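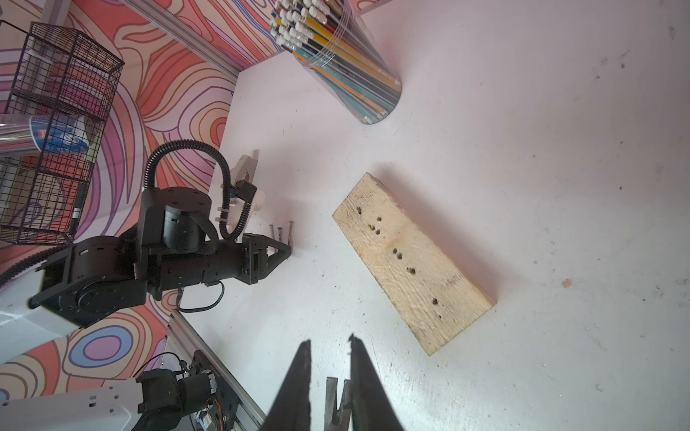

Two arms, a leader handle set, wrist cameras and a box of cable ties. Had the Larnetti twin-arm bench kit since May and a few people have asked for a write up so this is it, typed in gaps between other things. Sorry for the state of it.

Short version: good arms, decent fingers, awful paperwork. I'd buy it again but not at full price.

What you get

Kit comes in two cartons. Arms mostly built, base plates not. You need your own table, your own rail if you want to space the arms properly, and your own computer. Power supplies included, one per arm. Plugs were right for the UK, which I wasn't expecting.

Manual is a 58 page PDF and more than half of it is safety text in languages I can't read. The bit you want (joint order, zero pose, finger fitting) is on pages near the back. Print those. Bin the rest, or don't, your call.

Paid 900 for ours through Clevov, delivery on top. Bare arms are cheaper but then you're making your own camera mounts and I've done enough of that for one life.

Building it

An afternoon and then another morning. Small screws, lots of them, all very nearly the same length. Two of us on it, me and Rónán Fahy, who does our wiring and has better eyes. He sorted the screws into egg cups first. I laughed, then I put four long ones where short ones go and had to take the wrist apart again.

Servo IDs have to be set one at a time before you chain them. Manual says this AFTER the chaining step. Read ahead.

Cable routing is poor. The sheath they give you is fine as a sheath but there's too much of it and it wants to sit in a big loop over the arm. Tie it at the elbow and the forearm, leave slack at the wrist. Too tight and the last joint stalls at full twist. Ours did it twice before I twigged.

What we tried it on

Hammer and nails. Not because anyone needs a robot to bang a nail in, we've all got hands, but it's a rotten job for a cheap arm and shows up everything. Small thing to pick up, heavy thing to pick up, impact, off-centre load. If the gripper's rubbish you'll know inside ten minutes.

Everything driven by hand with the leader handles. We've not let it do anything on its own yet, Hamdia Berhe is working on that side and she'll write her own notes if I nag her.

The fingers

Best part of the kit. Long, black, tapered, come to a narrow tip. You can poke them in beside something and close up. Picking a nail off a flat table is horrible with the wide pads on most kits, you just chase it about. With these you come down either side of the shank and close gently and mostly it's there.

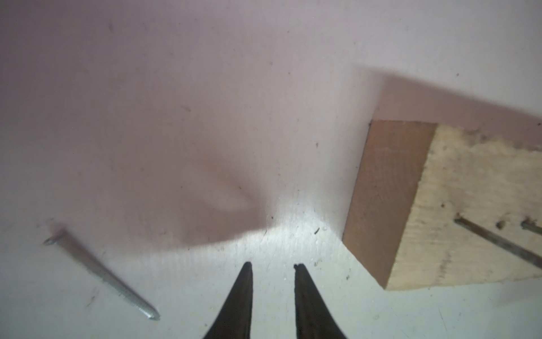

Fingers open over the table, one nail loose on the left, block on the right with two already in it.

Mostly. Approach angle matters a lot. Come in square across the shank and it's easy. Come in along the length and you pinch the point or nothing. You end up turning the wrist every single time, and the wrist is the slowest joint, so it's a faff.

Tips do wear. One of ours has a notch in the end. Doesn't stop it gripping but on thin stuff you can feel (well, see) it slip a touch on that side. Spares come as a pair from Larnetti, can't get just the one, annoying as it's always the same one that goes.

Grip on the hammer is OK. Hold it by the head and it stays put. Hold it out at the end of the handle and it droops, then rotates, then you're chasing the hammer as well. No rubber on the fingers as supplied. Bit of grip tape would help, haven't got round to it.

Force

Don't expect a swing. You get a tap. Softwood, hole started first, lots of taps, nail goes in. Hardwood forget it. We had far more luck drilling first and treating the hammer as a sort of pusher. Nails lean. Half of ours have gone in like fence posts after a gale and I'd say that's the driver (me) as much as the arm.

Servos get warm. Longest run without a break was 50 minutes, and by the end the shoulder was sagging when it held still. Let it rest and it came back. Since then we do 16 minutes on, then stop and make tea. No failures on that routine so far.

Cameras

Wrist cam is small and cheap and wide. Very wide. You see the fingertips, whatever you're after and most of the bench behind it. Good for finding things, less good for judging depth, a nail looks nearer than it is. You learn it.

Hates mixed light. White table plus a lamp to one side and you get a bright patch and a big pinky shadow, and the colour drifts. Fix the exposure in the settings and leave it fixed. Took me far too long to find that, it's under "advanced" and then under "other".

The mount is white plastic and needed a couple of cable ties to hold steady on ours. It would cost pennies to do that properly. Come on.

Handles

Light, comfy enough, bit of lag but you stop noticing. Trigger is stiff on the left one. Precious Cabanatuan has small hands and found it a stretch, she was sore after one session and swapped to just the right arm. If you've got several people using it, sort something out there. Bigger trigger, softer spring, whatever.

The squeeze has no feedback at all. You've no idea how hard you're gripping except by looking. Fine for a hammer. For anything soft you'd want to go very carefull.

Software

Works on the version they tell you to use. Did not work on the one after. Calibration is a wizard, move each joint to both ends, save. Loses the saved file if you change USB port, so label your ports. Logging is solid, hasn't dropped a session on us yet.

Support: emailed twice. First answer was quick and useful, chap called Virgilio Navarro who clearly knew the thing. Second email has had an auto reply and then silence. So, fifty fifty.

Against the others

Only other one I've used properly is the Darko single arm. Darko is stiffer and quieter, much nicer finish, fingers like spatulas. For boxes and blocks I'd have the Darko. For little fiddly bits the Larnetti wins easily, and you get two arms so you can steady the wood with one while the other does the work. That changed more than I thought it would. With one arm the block just walks off across the table.

Ayman Khasawneh had a go on the Kustura pair at a show and liked it, says smoother wrist but double the money. Not tried it myself so no opinion.

Good
Fingers. Really good fingers.
Two arms for the price of a posh one
Cameras included
Parts are all bolt-on, nothing glued

Bad
Manual in the wrong order
Sheath too long, camera mount too flimsy
Slow wrist
No single spare tips
Stiff left trigger

Who's it for

Labs, clubs, college workshops, anybody who wants to try two-handed tasks and doesn't mind fixing things. Not for a shop floor. Not for kids without an adult sat there, those tips are pointy and the arm doesn't stop when it meets you, it just pushes.

One more thing, clamp the bases down before first power on. Ours jumps a bit when it goes to the zero pose. Manual mentions clamps on the last page but one, in the parts list, adn nowhere else.

Score: 7/10. Would be an 8 with a proper wrist. Will update when the new finger tips arrive.

Contact | Copyright, all rights reserved | Back to top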